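The Second Pair of Hands 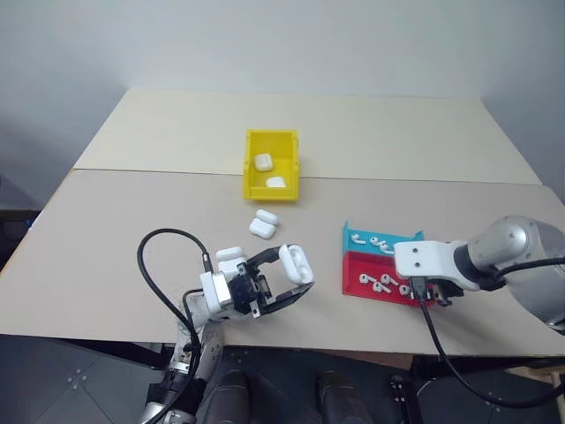
Morven Tosh had until four o'clock to finish the equipment plan, and the page for Bay Two still had a blank where the total should be. She had been putting it off since breakfast. Jardine took in earbuds that shops had sent back, sorted them, and passed on whatever could be sold again, and for six years the sorting had been done by people on stools. Now there was the Prasine on trial, and she had to say whether they should buy it, hire it or send it home. She stood at the side of the bench with her clipboard. The left hand had a white case in its black fingers, two more cases lay on the bench in front of the yellow bin, and the right hand was over the red tray. She wrote down "bin, yellow, one" and "trays, red and teal, one of each", and then crossed it out, as bins and trays came out of a different budget.

"Does it need anything else?" she asked.

Corina Stoica was at the screen with her coat on. The heating in Bay Two had been on the list since November and was on it still.

"Spare fingers," Corina said. "They wear. And a cable."

"What's wrong with the cable?"

"Nothing yet."

Morven wrote down fingers and cable. The supplier's quote was clipped underneath, eleven pages of it. The fingers were on page nine, sold in packs, at 117 pounds a pack. The cable wasn't on any page.

"How many packs in a year?"

"Davia got through 10."

"Davia run two shifts."

"Then five," said Corina. "Put six."

Morven put six, which made 702 pounds, and went upstairs to see Torquil Skinner.

Torquil kept the money for the whole building and had his door open because the handle stuck. He had the plan from the year before on his desk, with his own pencil marks down the side. He read her page from the bottom up, as he always did.

"Six packs of fingers," he said.

"They wear out."

"Mine don't." He turned the page over to see if there was anything on the back. "What's the hire?"

"1702 a month, with service. We have to take a full year."

"And to buy?"

She showed him. He looked at it for a while and then squared the papers up against the edge of the desk.

"Niall wants to buy," she said.

"Niall Swanson wanted to buy the shrink wrapper."

The shrink wrapper was in the yard under a sheet. Morven said nothing about it. She had signed for it.

"What does Sheena say?" he asked.

Sheena Galbraith had sorted in Bay Two longer than anyone, and in the first week of the trial she had sat beside the machine with a notebook and written down each time it stopped. Morven had the notebook in her bag. She had read it twice the night before at the kitchen table. Most of the entries were short. Stopped, bud under lip of tray. Stopped, Corina at lunch. Stopped, don't know. On the last page Sheena had written that it was slower than her before ten in the morning and faster than her after three, and that she would like to be on the testing bench if it stayed.

Torquil read the last page and gave the notebook back.

"Is there a testing bench?"

"No. We'd need one. It isn't in the plan."

"What would it cost?"

"I don't know. A bench, a lamp, a chair that goes up and down. And the Nisura tester, or we share the one downstairs."

"Share it."

"They have it all morning."

"Then she tests in the afternoon and sorts in the morning," said Torquil. "By her own account she's quicker then."

Morven thought about that. It was a fair reading of the notebook, although she didn't think Sheena had meant it that way. She asked how much there was left in the line for furniture, and he told her, and it was about enough for the bench and the lamp.

"Hire it, then," he said. "One year. I'll ask them for 30 days' notice after that and they'll say ninety."

"And the fingers?"

"Four packs. If you need six, come back up."

She changed the figure there at his desk, and he put his initials next to it. On the way down she met Sheena on the stairs with two mugs.

"Well?" said Sheena.

"A year, on hire. You'd test in the afternoons."

"And mornings?"

"Sorting."

"Beside that?"

"Beside that, yes."

Sheena considered it, holding the mugs away from her jumper. "I'd want the stool with the back," she said.

Morven got out her pen and wrote it down.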